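Cup hanging task - is 168 demos enough or are we kidding ourselves?

Posted by Calum Geddes in Student Projects

I'm the faculty contact for a student robotics club and I've been handed the write-up for our term project to sign off. The job is to get the arm to take a cup off the table and put it on a small black metal rack, with the policy learned from demonstrations the students drove by hand. They call the project Vendville. I teach maths, so I'm at the limit of what I know.

The draft says they recorded 168 demonstrations and kept 159. It then says the arm "reliably racks cups in varied positions." I asked what reliably meant and got a lot of enthusiasm and no figure. I asked what varied meant and was told they moved the cup a bit between runs.

They have two weeks until the club showcase in June and want to spend it recording more. I'd sooner they spent it finding out what they've already got. Is 159 a decent number for a job like this? And what should I be asking before I put my name under that sentence?

Torquil Imrie

Depends on the arm and the policy. We had fewer than that for our drawer project and it was fine. More data never hurts. I'd let them keep recording, they're keen and it's good practice on the controls.

Ailsa MacKinnon

I'd disagree with Torquil. More data can hurt plenty if it's all the same student doing the same motion with the cup in the same spot. You end up with a policy that knows one path very well and falls over as soon as the cup is a hand's width to the left. I've judged enough of these showcases to be suspicious of any number of demos quoted on its own.

What I'd ask for, before anything else:

Why were the other demos thrown out, and who decided? If they dropped the ones where the student fumbled and recovered, those may have been the most useful ones in the set. If they dropped them for camera faults, fair enough.

Where did the cup start each time? Get them to mark the spots on a sheet of paper. Most groups are surprised by how small the patch is.

How many cups, and which way was the handle facing? A straight-sided cup and a mug with a handle are different jobs for the gripper, and a club that trains on one will happily write "cups" in the report.

Was anything tested on a cup or a starting spot the policy hadn't seen? If the answer is no, the word "varied" has to come out. I'd be firm on that.

As for the two weeks, stop recording. Pick 6 starting spots, run each one several times with hands off the controls, and write down every result including the ugly ones. Decide beforehand what counts as a success. Cup on the rack and released, I'd say - a cup that's been carried over and is still in the gripper when time runs out doesn't count. A student who didn't do the training should keep the tally.

Calum Geddes

Thanks both. Ailsa, your cups point stings a bit. I went in at lunch and asked, and there are certainly two different ones in use. I couldn't get a straight answer on how the demos split between them. Angus Lindsay, who did most of the driving, thinks it was mostly the one without the handle, "but we did heaps with the mug too." These came out of the club folder.
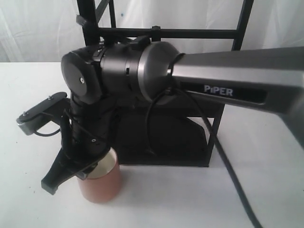
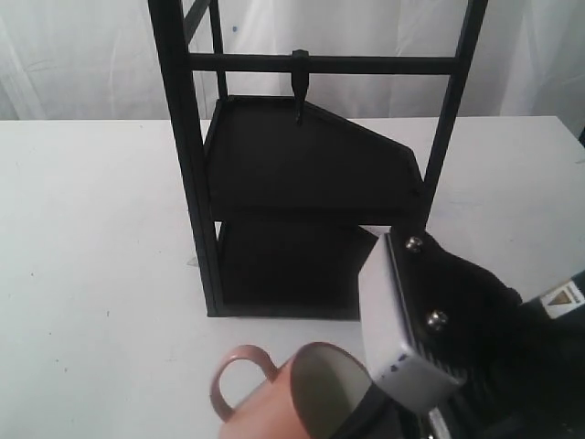 I've told them the sentence doesn't go in as written. They can say how many demonstrations they recorded and kept, and they can report whatever the tally shows once there is one. There was some grumbling about the showcase poster, which already has "reliably" on it in very large letters.

Still not convinced they'll drop the recording. Angus reckons they can do both, testing in the mornings and new demos after school, and I said only if the new ones go in a separate folder and stay out of whatever is being tested. Is that right, or have I made it up?

Ailsa MacKinnon

No, that's right. Freeze the current policy, give it a name and don't let anyone retrain it until the tally is finished. Otherwise the results sheet ends up covering three different versions and you can't say which one did what.

And have them go through the kept demos and label each one by cup. It's a dull afternoon but the videos are sitting there. If the mug turns out to be a small share, report the two cups on separate lines. A single combined score would let the easy one carry the hard one, and I'd mark that down if it came to my table.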